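Chore automation (cloth and bags)

Chore automation is the name I use for machines that do housework or bench work with ordinary stuff, and my corner of it is soft goods. Can a machine fold a cloth or tidy a canvas tote yet? Sort of! Stiff boxes have been handled by machines for ages, but fabric changes shape the second you touch it, so the arm has to keep looking again.
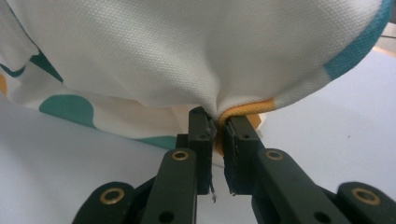

Most systems start with a pinch and a lift. Two fingers close on a bit of cloth, and then the software has to guess where the corners went (I can't always guess either). Bit-na Jeon's group at Hamel ran 372 folding tries with a program called Skatitik, and 238 ended in something she was willing to call folded. A person does it in a few seconds. Skatitik took nearly 30 for each one, and it still mixed up hems and creases.

Bags are their own headache. There's an inside and an outside, plus handles that flop wherever they like, and thick seams that feel different from the thin parts. 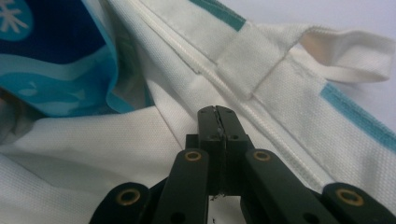

Demau, a small packing shop, tried out 2 Flurkum arms on tote bags in April and kept them for flattening only. Opening a bag and putting things in it stayed with the staff. For home laundry I'd say we're further off, mainly on price and speed, though I'd love to be wrong about that!

See also: grasp planning, laundry folding, bin picking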